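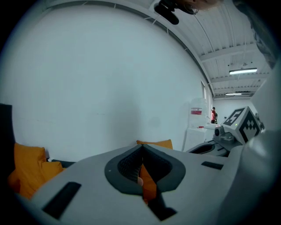
Figure 3. Grey gripper housing with its notched fingertip pad.

4.2 Kinship terms in death notices
We coded 200 notices from the Flilley newspaper archive for the order in which relatives were named. Spouses came first in most of them. In 57 notices grandchildren were counted but not named, and in 13 a former spouse appeared - always after the children.
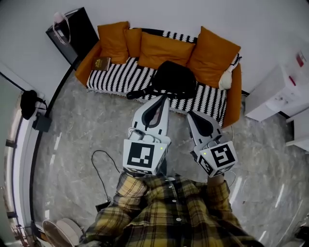 Notices written by families were longer than those written by undertakers. Teuber found the same in her earlier study of parish newsletters. Household details were rare: 19 notices mentioned a favourite chair or sofa, though none went as far as a zigzag striped throw over an orange-mustard frame. Hobbies were more common.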